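ok thread on cooking for one in a studio with no stove. people keep asking after my rent post so I'm dumping it all here

1/ background. moved in April, 256 sq ft, the listing said "kitchenette." it's a sink, a half fridge and a shelf. one outlet on the good side. one. the other is behind the bed

2/ first month I spent $402 on takeout. not proud. I make decent money and still felt sick looking at the bank app. second month, same apartment, same job, $294 total on food and that includes a birthday dinner

3/ what changed: my aunt Pramila Lodhi came over, opened my fridge, closed my fridge, and wrote me a grocery list on the back of a Bhatia receipt. (Bhatia is the Indian grocery by the bus depot, go Thursday, that's when the greens come in)

4/ the list, more or less as she wrote it:
red lentils
short rice
onions, the small ones
ginger
frozen peas
eggs
tomato paste in a TUBE
cumin seeds not powder
lemons
peanut butter (mine, she did not approve)

5/ the tube thing matters so much. I threw out half a can of tomato paste every week of my twenties

6/ red lentils are the whole game. no soaking. rinse till the water stops looking like milk, then water, turmeric, salt, 20 min, done. fry cumin + garlic in a bit of oil, pour on top. I eat it three nights out of seven and I'm not bored yet

7/ check your lease before you buy anything that plugs in btw. mine bans hot plates and anything with an open coil. took me two emails to Plustora (mgmt company) to get a straight answer on what IS allowed. get it in writing!! the guy on the phone told me something totally diferent
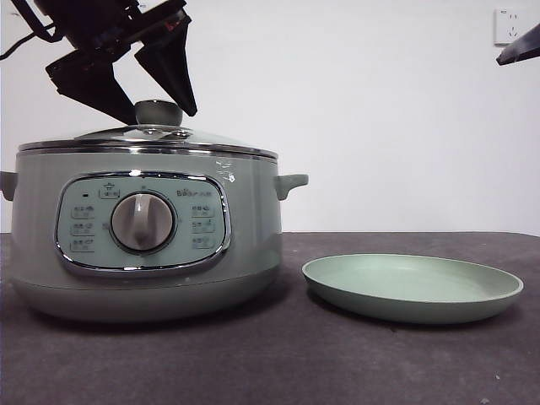
8/ portions are where everyone messes up. recipes feed four, you're one person, you end up with a tub of grey stew on day five. I cook for two. eat half, box half, lunch is sorted. lots of you asked what kind of pot to look for, and an electric one like the green one in the pic is plenty, get a glass lid so you're not lifting it every two minutes to check. half a cup of dry lentils and three cups of water if you like it soupy, less if you don't

9/ rice: I make it every other day, not a giant batch. cool it fast, fridge it, fried rice next morning with an egg and whatever peas are left. don't leave it out overnight. I know your family does. mine does too

10/ smell. nobody warned me about sleeping in the same room as onions. window open BEFORE you start, closet door shut, coat in the bathroom. I now own a zip up bag thing from Flanel for my work clothes and it's the best 12 bucks I've spent this year

11/ things I bought and regret:
mandoline (thumb)
spiralizer
a 12 piece container set, I use two
a folding drying rack, takes up the entire shelf it was supposed to free up

12/ things I'd buy again:
one good knife
a cutting board that fits across the sink, boom, counter
silicone ladle
a timer that isnt my phone

13/ my cousin Naveen says I should count calories since I'm measuring everything anyway. Naveen eats like 3000 a day and plays soccer four times a week so Naveen can relax

14/ breakfast, for the person who asked: toast. I don't have a system for breakfast. it's toast

15/ frozen spinach is fine. frozen okra is fine too if you fry it straight from the bag. frozen cauliflower goes to mush, skip

16/ weekly plan if you want one
Sun: lentils, rice
Mon: the other half of the lentils
Tues: eggs, peas, fried rice
Wed: pasta w tomato paste + butter + lemon, trust me
Thurs: greens from Bhatia
Fri: takeout, guilt free
Sat: whatever's dying in the fridge

17/ re: dishes, wash the pot while the food is too hot to eat. by the time you sit down there's a bowl and a spoon left. if I let it sit it sits till Sunday

18/ someone in the replies recommended the Laltutent spice tins, the stackable ones. has anyone tried them? do they leak? my cumin is currently living in a jam jar with no label and I've mixed it up with caraway twice

19/ ok gotta run, will post the lemon pasta amounts tonight when I'm home. and yes unsalted butter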